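Speaker notes: Four Grippers and a Wall Clock
Version for the Fandell meetup, November. Talk is 30 minutes including questions, so keep it moving.

SLIDE 1. Title

Say hello. Thank Yasmine Abou Zeid for the invitation and for the projector that works. Mention I'm speaking for three people: me, Niloufar Shokri (who wrote the controllers) and Mojtaba Hashemi (who broke them). Neither could come. Any mistake I'm asked about will be theirs.

SLIDE 2. What we set out to do

We had four candidate grippers for the Pusora arm and a budget for one. Purchasing wanted a recommendation. We wanted to play with all four, so we told purchasing it would need a study.

Two parallel-jaw models, one with three fingers, one suction cup. Everything was done in simulation first, then a short round on the real arm with the two we could borrow. Be clear about this early or someone will ask at the end with their arms folded.

SLIDE 3. The protocol

596 simulated trials per gripper. Same objects, same start poses, same lighting. Ask the room who has ever been asked to run a round number of trials. We planned 600 and four of the start poses put the arm inside a wall. Nima Rostami suggested we call those "challenging". We dropped them.

Pause here. People like to write the number down.

SLIDE 4. The room

Our early test room was a grey floor and a cube. Every gripper did beautifully in it, and so did every camera. Then we furnished the place with rough stone, plain panels, things on the wall, pictures, and the scores came down to where I believed them.

The plain surfaces hurt more than the busy ones. The wrist camera gets in close, one big blank face fills up the view, and the pose estimate starts to wander. Stone is ugly but it gives the tracker something to hold on to.
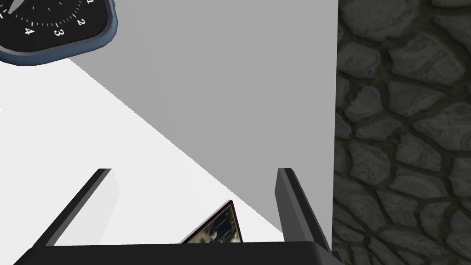
Niloufar's first fix was to slow the approach whenever the feature count dropped. Sensible, and it made a single pick take long enough that Mojtaba went and got a sandwich. Her second fix was to fall back on the joint encoders for the last stretch and ignore the camera entirely. This worked better than any of us were comfortable with.

If somebody asks whether that means the wrist camera is useless: no, but stop short of promising anything. It earns its keep on the way in.

SLIDE 5. Parallel jaws

The Halonen jaw won on successful picks, 478 out of 596. The narrower jaw was behind it by a margin I'd describe as embarrassing for the narrower jaw. Most of its misses were on the first closing attempt, with the object nudged sideways and the fingers shutting on nothing. Play the clip here. Let them laugh, it's a good clip.

Point out that wide-open fingers show up in the wrist view the whole way down. We mask them out. We forgot to change the mask when we swapped models, and lost a full day admiring how badly the new one did.

SLIDE 6. Three fingers

Lovely to watch. Everybody's favourite in the demo. It has more joints, so it has more ways to be wrong, and it explored them thoroughly. Don't be mean about it, the people from Claltuso may be in the room.

SLIDE 7. Suction

Unbeatable on flat things, hopeless on anything with a handle. The simulated seal is also far more generous than a real one, so I've left its score off the main chart. Say this out loud before Prodromos Liapis does.

SLIDE 8. On the real arm

Both parallel jaws, around 6 hours of bench time in total. The ranking held. The absolute numbers dropped, as they always do, and the friction settings we'd been so proud of had to be redone from scratch.

Check the cable before you blame the controller. I have this in bold on the slide for Mojtaba.

SLIDE 9. What we bought

The Halonen jaw. Purchasing pointed out it was also the cheapest and the one they'd suggested in the first place. Move on quickly.

SLIDE 10. Questions

Backup slides: mask settings, friction values, full object list. If there are no questions, offer to play the clip again.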